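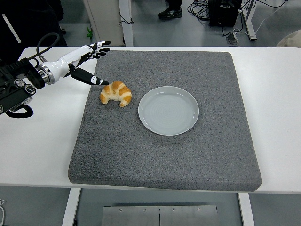

Golden brown, with the paler ridges showing between the layers.

Amesness Home Bakers: Croissant Month FAQ
By Cherry Mae Tiongson
Updated July
Print this page | E-mail this page

Croissant Month is back! The same questions come in every summer, so I've put the answers in one place. If yours is missing, write to me through the contact form and I'll add it.

Do I need to have baked croissants before?

No! We had 722 people sign up last year and a big share of them had never folded butter into dough in their lives. If you can make a plain loaf or a pan of dinner rolls, you have enough to start with. Your first batch will probably leak some butter. Eat it anyway, it'll be delicious.

What do I have to buy?

Flour, milk, sugar, salt, yeast and good butter. The base recipe uses 200 grams of butter for the folding, plus a little more in the dough itself. A rolling pin without handles is nice, but I used a regular one for years and still reach for it. You'll also want a ruler and a soft brush for sweeping off extra flour.

Which butter works best?

Anything with a high fat content that bends when it's cool. If you press it and it cracks like chalk, leave it on the counter for a few minutes and try again. Gavin Leckie tested a whole shelf of supermarket butters for us and his notes are in the members' handout. Cheap ones did better than either of us expected.

Can I use plant-based butter?

Yes, the stick kind. The tub kind is too soft and slides right out of the folds. Chill the dough longer between turns and keep your kitchen as cool as you can.

My kitchen is hot in July. Help!

Mine too. Start at 6 a.m. if you can bear it, or roll in the evening after the oven has been off for a while. Put a baking sheet in the freezer and lay it on the counter for a few minutes before you roll. And stop when the dough fights you. Wrap it, put it in the fridge, go do something else.

How do I know they've risen enough?

Give the tray a gentle shake. They should wobble like jelly, and you should be able to see the layers at the cut ends. People almost always bake too soon (I still do when I'm hungry).
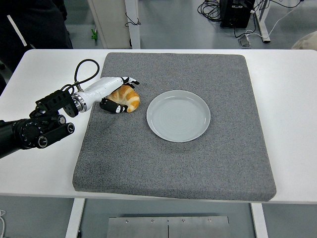 How does the photo share work?

The photo share is my favorite part of the whole month, and last year we got over 2,000 pictures! Send up to five per batch, and please include one of the inside, cut across the middle, so we can all admire your honeycomb. Daylight is lovely but a kitchen lamp is fine. Keep the background simple: a golden croissant shows up beautifully on plain gray, and a round white plate set next to it, still empty, is all the styling it needs. Tell us which flour you used, too, because somebody always asks.

Can my kids join in?

Please let them! Shaping is the best job for small hands. Cut the triangles yourself, then hand them over and let them roll from the wide end to the point. Crooked ones taste the same.

Can I freeze them?

Shape them, freeze them on a tray before the final rise, then move them to a bag. Take out what you want the night before, cover loosely, and bake in the morning once they're puffy. Baked ones freeze well too and perk up in a warm oven. Skip the microwave, which makes them chewy.

What happens at the end of the month?

We vote on next year's filling. Almond won last time by a mile, and I'm quietly campaigning for ham and cheese. Voting opens on the members' page, and everyone who baked even one batch gets a say.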